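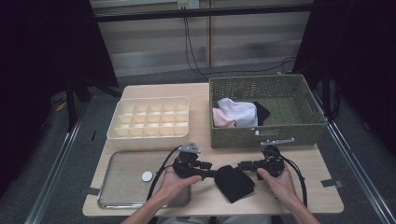
Inicio > Relatos > Cuentos de verano > La herencia de la tía Niloufar

Mi tía Niloufar dejó dicho en el testamento que la casa de Barnley era para quien supiera hacer su mermelada de ciruela, y a mí me llamó el notario a las ocho de la mañana para leérmelo como si fuera lo más normal del mundo. Yo estaba en pijama. Le pedí que lo repitiera y lo repitió, con la misma voz de leer prospectos. Ahora bien, mi tía guardaba todo, absolutamente todo, y lo guardaba en sitios absurdos: los recibos dentro de la tetera, las llaves en el congelador, los paños doblados en una cesta rectangular verde oliva con su portaetiquetas de metal en la parte de delante, y en el portaetiquetas, según mi primo, estuvo muchos años la palabra «IMPORTANTE». Así que pensé: la receta está en esa casa, y yo la voy a encontrar antes que Kamran.

Kamran es mi primo. Kamran Ghaffari, asesor fiscal, que se come los bocadillos con cuchillo y tenedor. De pequeños nos queríamos muchísimo, hasta que a los 13 años me delató por lo de la bicicleta del cura, y desde entonces nos felicitamos los cumpleaños por mensaje y poco más.

Cogí el autobús a Barnley esa misma tarde. Son 53 kilómetros de curvas y el conductor llevaba puesta una radionovela a todo volumen (una en la que el conde resultaba ser hermano de todos, no sé, me enganché un poco). Cuando llegué, el coche de Kamran ya estaba aparcado delante de la verja, perfectamente alineado con el bordillo.

- Has tardado - me dijo desde la escalera.

Tenía las mangas remangadas y harina en la ceja. ¡Harina! Para una mermelada. Ahí supe que él tampoco tenía ni idea.

Estuvimos dos días buscando. Yo miré en la tetera y encontré un recibo de la luz de cuando había pesetas. Él miró en el congelador y encontró las llaves del trastero, y en el trastero había 80 tarros vacíos y una carta de amor de un tal Chak-lun Poon que decía cosas sobre los tobillos de mi tía que ninguno de los dos quiso leer en voz alta, aunque al final la leímos, claro, por turnos, sentados en el suelo y muertos de la risa. Fue raro volver a oír reír a Kamran. Se ríe igual que a los nueve años, hacia dentro, como si le faltara el aire.

La cesta la vaciamos la primera noche. Desdoblamos paño por paño, los miramos a contraluz por si había algo cosido en el dobladillo (lo había visto Kamran en una película) y los volvimos a doblar peor de como estaban.

El notario nos había dado tres días. Al tercero vendría la señora Talebi, la vecina, que era quien debía probar las mermeladas y decidir. Fatemeh Talebi había desayunado con mi tía durante media vida y tenía, decía el testamento, «la lengua más fiable del condado». No sé qué pensaría ella de verse en un documento oficial de esa manera.

La última noche nos rendimos, cada uno por su lado. Yo me puse a cocer ciruelas con lo que recordaba: azúcar, limón, una rama de canela. Kamran, en el otro fuego, hacía lo suyo de espaldas a mí, tapando la olla con el cuerpo como tapaba los exámenes en el colegio. A medianoche aquello olía a feria. Le pregunté qué le estaba echando y me dijo que pimienta.

- ¿Pimienta?
- Ella le echaba pimienta.
- Ella le echaba canela, Kamran, por favor.
- Tú no estabas nunca en julio.

Y era verdad. Yo iba en agosto, cuando la mermelada ya estaba en los tarros. Él iba en julio, porque sus padres trabajaban, y la ayudaba a deshuesar en el patio con un babero hecho de una bolsa. Me lo contó removiendo, sin mirarme. Que la tía ponía la radio, que siempre quemaba un poco el fondo y que decía que el quemado era lo que le daba cuerpo. Yo le conté que en agosto me dejaba abrir un tarro cada noche, a escondidas de mi madre, y que a mí me sabía a canela, te lo juro, a canela. Kamran se quedó callado y dijo que a lo mejor en julio aún no se notaba. Estuvimos un rato discutiendo si una canela puede tardar un mes en notarse. Después echamos las dos ollas en una.

La quemamos, por cierto. Un poco, por el fondo.

La señora Talebi llegó a las diez con su propia cuchara envuelta en una servilleta. Se sentó, probó, cerró los ojos. Kamran me agarró la manga por debajo de la mesa. Ella volvió a probar, se limpió la boca y nos miró a los dos con muchísima pena.

- Hijos - dijo -, vuestra tía compraba la mermelada en Stundwood. En la tienda de la gasolinera. Le quitaba la etiqueta.
- Pero si yo deshuesaba - dijo Kamran -. Yo deshuesaba kilos.
- Eso era para el licor.

Luego se sirvió otra cucharada, bastante generosa, y preguntó si pensábamos arreglar el tejado antes del invierno, que a ella le caía el agua de nuestro canalón en las hortensias. Dijo «nuestro» y «vuestro» mezclados, y yo miré a Kamran, que ya estaba sacando la libretita para apuntar lo del canalón.

El licor lo encontramos en septiembre, detrás de la lavadora.

Comentarios

Skarphéðinn Þrastardóttir
Me he reído en voz alta en el tren con lo de los tobillos. ¿Habrá segunda parte con el señor Poon? Necesito saber quién era.

lectora_de_Flalten
Mi abuela hacía lo mismo con las croquetas, las compraba hechas y las ponía en la fuente buena. Lo supimos en el velatorio. Muy bonito el cuento.

M. T.
La pimienta le va bien a la ciruela, que conste. Equipo Kamran.

ana_r
Una pregunta, ¿al final la casa es de los dos? El notario no vuelve a salir y me he quedado con la duda.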